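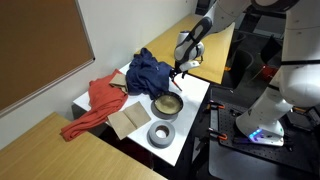
Dernière modification de la page : février

À Grultitville, l'équipe logicielle d'Allside passe ses journées à apprendre à un bras robot ce qu'un enfant sait faire en s'ennuyant. Sa responsable du planificateur, baptisé Prulard, nous reçoit un dimanche, « le seul jour où le réseau est à nous ».

Le plus dur, selon elle ? « Les tissus. Une poêle a le bon goût de rester une poêle. Un chiffon bleu en tas, pour la perception, c'est une colline, et on ne pose rien sur une colline. »

Prulard découpe chaque consigne en gestes, puis vérifie que le bras peut les enchaîner sans se cogner au mur. Sur les 3 036 trajectoires calculées en simulation cet hiver, 2 909 ont passé le contrôle de collision. Et les autres ? « Très élégantes. Elles traversaient la table. »

La couche de commande, Odukoya, tourne à part. Elle reçoit le plan, le lisse et se réserve le droit de le refuser. « Ils se parlent par messages, comme un vieux couple. Quand l'un met trop de temps à répondre, l'autre s'arrête. »

Reste l'outillage, dont personne ne parle dans les conférences : 788 lignes de script pour relire les journaux d'exécution. « C'est moche, c'est à moi, et je refuse qu'on y touche. »

La prochaine version doit mieux gérer les objets minces, bâtonnets compris. Elle était déjà prévue pour la précédente.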